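Review: Skomari two-arm dish station, tested in a staff canteen

Workplace Equipment – Catering and Back of House

The Skomari is a two-arm station for the dry end of a dishwashing line. It takes crockery and trays that have been through the machine and puts them into racks, or takes them out of racks and sets them where they are wanted. It does not wash, scrape or dry. Buyers who expect a replacement for the whole wash-up will be disappointed, and the sales material from Brerlow, the UK distributor, could be plainer on this point.

We tested it at the Aven site canteen, which serves 715 covers on a full weekday. The station went in during October and was left with the kitchen team for the whole of the test. Settings were changed only by the shift lead, Petrică Sârbu, and by the installer at the first service visit.

Construction is open aluminium extrusion with both arms on a single rail at the front. Anything fixed to the walls of the cell, such as shelves and baskets, can be moved along the bars and clipped again without tools. We re-hung the shelving in one afternoon, then spent the following morning teaching the new positions. The second job is the one to budget for. Each rack position has to be taught separately for each arm, and the teaching screen does not let you copy a position from left to right. 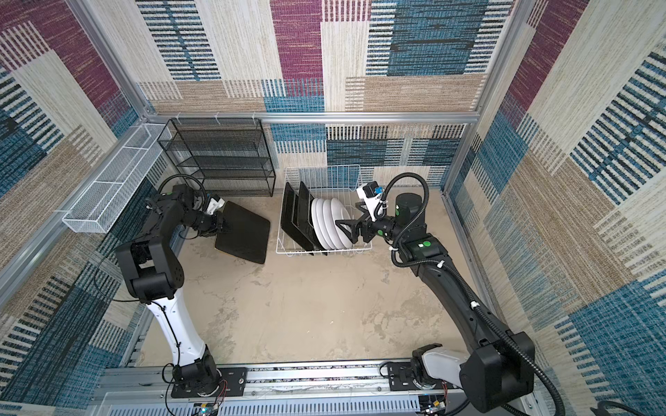

Left arm with a black tray, right arm at the plates in the dish rack.

Trays are the stronger half of its work. The parallel gripper takes a tray by one edge and carries it tilted, and the flat square trays used at Aven suit this well. Rejects were rare and nearly always came from two trays sticking together. The station does not detect this reliably. It lifts both, finds the slot too narrow and stops with a general fault code that covers 11 other conditions as well.

Plates need more care in setting up. The arm must place the rim into a slot at a steep angle and let go without knocking the plate behind. With plain round plates of one size the station manages this at a steady pace. With mixed stock it slows down, and with oval dishes it should not be used at all. The wrist camera on each arm is adequate, though glossy glaze under strong overhead light gave false edges until we fitted a diffuser over the nearest lamp. The manual mentions lighting in one sentence, in an appendix.

Noise is low. At the pass, three metres away, the arms could not be heard over the extraction. The release of a plate into a wire rack is louder than the movement that comes before it.

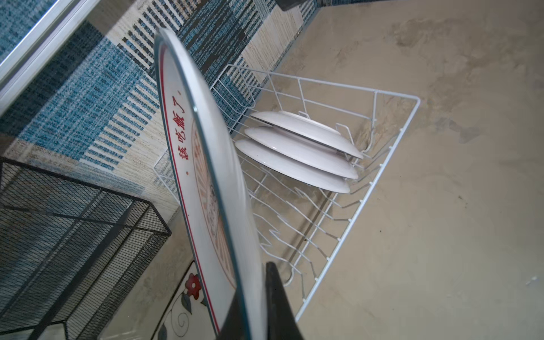
Teodoro Ledesma
Equipment reviewer, catering and facilities

Patterned and lettered crockery was a concern before the test, as some vision systems lose the rim when there is a printed line close to it. Plates with a thin red line inside the rim and red characters near the edge were handled like the plain white ones. Gripper pressure can be set per item type, and the default is on the cautious side. We left it alone.

What changes for the staff

The wash-up at Aven was previously run by two people per shift, one loading and one unloading. The unloading post is the one the Skomari affects. No post was removed during the test. The second person moved to trolley collection and to checking crockery for chips and residue, a job that had been done in passing or missed.

Opinions in the team were divided. Those with wrist or shoulder complaints were in favour from the first week, as repeated lifting into racks is the part of the job that causes most of them. Others found the new work more tiring, for a different reason. Unloading has a rhythm and can be done while talking. Minding a station means short interruptions at times you do not choose, and the fault tone is pitched so that it cannot be ignored.

Sârbu logged 113 stops over the test period. Most were cleared from the panel in under a minute. The remainder needed the cell to be opened, and at first only he had been trained to do that. On his days off the station stood idle after the first serious stop and the team went back to unloading by hand. Training was then extended to the whole shift, and this should have been done at the start. Brerlow includes training for one person in the price. Further places are charged.

There is also a question of pay grade. Staff who clear faults and adjust positions are doing work outside the usual kitchen porter description. Aven had not settled this when the test ended. Sites considering the station should settle it before delivery, in writing.

Pace is the other matter. The station has a fixed cycle and does not speed up at the end of lunch, when the dishwasher is putting out racks faster than at any other time. Staff filled the gap by hand beside it. Managers who plan staffing from the average figures on the data sheet will leave the team short at exactly that point.

Compared with the Blöndal

The obvious alternative is the Blöndal single-arm unit, which we reviewed last year. It takes up less floor, its teaching screen is much better, and its fault messages say what is wrong. It is slower and cannot hold a tray while dealing with a plate. For a small kitchen we would still choose the Blöndal. For a site with one or two standard plate sizes and a large number of trays, the Skomari does more in a shift.

Good: tray handling, low noise, wall fittings easy to move, copes with printed crockery.

Less good: stuck trays not detected, vague fault codes, no copying of positions between arms, training for one person only.

Cleaning: wipe down daily. The slots in the rail collect crumbs and need a narrow brush. Cable clips on the arms should be checked weekly, and two of ours had worked loose by the second service visit.

Spare gripper fingers are sold in pairs through Brerlow. Ours arrived in four working days.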